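Pricing up the practice house (again)

I finally sat down on Thursday with a pot of tea and the budget spreadsheet, and it wasn't as painful as I'd feared. The plan is still a two-armed robot that can manage doors and windows in an ordinary house – the boring stuff my knees would like to hand over one day!

Toivonen quoted me 1000 for a spare pair of grippers (ouch), while Stomex will do a pair for 465 if I can wait 90 days. I can wait. What I can't do is buy anything before I know whether narrow fingers suit a round knob, so I'm spending my evenings in the simulator first. It's the same house each time, blue door and all, and I've grown rather fond of it.

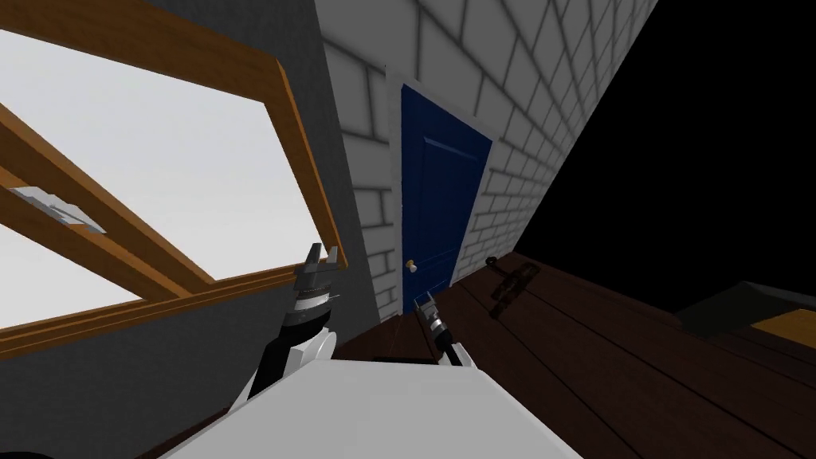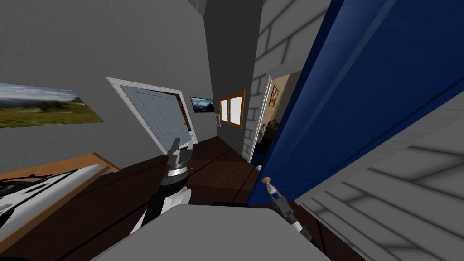

Both from the simulated house, with the two arms out and the blue door on the right-hand arm's side.

What goes on the list now

The grippers, obviously, and I'm going with Stomex unless the delivery slips again. After that it's a real door to practise on, in a frame, with a plain round knob (the reclamation yard near Tastport has a heap of them, and I've put aside a little for a second one in case I wreck the first).

The Geltari licence is the awkward one. It runs out in July and they only sell seats in packs of 5, when I need precisely one. I've written to ask about a hobby rate and I'm holding off on the mounting bench until they answer.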